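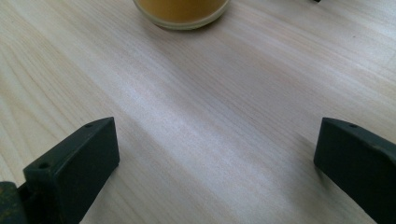 Fig. 7. Pale wood tabletop with a clear glass container.

Section 3: Placing and Calibrating Your Hovance Kitchen Scale

You have found the battery door (Section 2) and presumably closed it again. The scale now needs a home and a few minutes of your patience. Most calls to the Waltero help desk are settled on this page, usually by step 2.

Choosing a spot

1. Pick a hard, flat surface. Tile, stone and wood are fine. A folded dish towel is neither hard nor flat, however neatly you folded it.

2. Press one corner of the scale with a finger. If it rocks, turn the foot under that corner until it stops. Check the other corners too, as they tend to get jealous.

3. Keep the scale 24 inches away from stoves, fans and open windows. A light breeze weighs more than you would think.

4. Leave it alone for 7 minutes if it has come in from a cold car or garage. The display will show dashes during this time - it is thinking.

Note: The scale does not need to live on the counter for good. If you move it, repeat steps 2 and 3.

Calibrating

5. With the platform bare, hold ZERO until CAL appears. If you see CAT, the display is upside down or you need to call us.

6. Set the brass weight supplied in the box in the center of the platform. The weight is 192 grams. A can of soup is not 192 grams, and our technician Renzo Fiore would like it known that he has heard all the arguments for the can of soup.

7. Wait for the long beep, then lift the weight off. The display should return to zero.

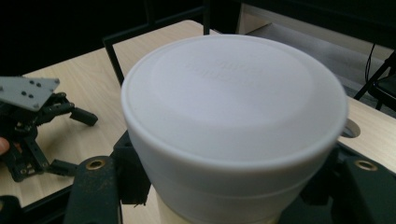

8. Put the weight back in its pouch and the pouch somewhere you will remember in June, when you will be asked to do this again.

Caution: Do not press ZERO while the weight is on the platform. The scale will believe you, and everything you bake that day will be 192 grams short of the truth.

Reading the display

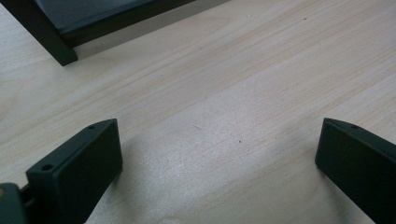 The display is a plain gray screen with no backlight, a choice we made for battery life and have been hearing about ever since. It reads best from directly in front. Strong light is its main enemy. A smooth tabletop can carry a wide patch of whitish glare right across the middle, pale enough to wash out the wood grain, and a scale parked in that patch will be hard to read at a glance. Slide it toward a part of the table where the wood keeps its color, then check the feet again.

If the numbers keep drifting after all this, go to Section 5, or write to Thilini Majumder at the Restthorpe service office with the four digits stamped under the platform. Units marked 1,874 or lower take the older foot screws, so mention that before ordering spares.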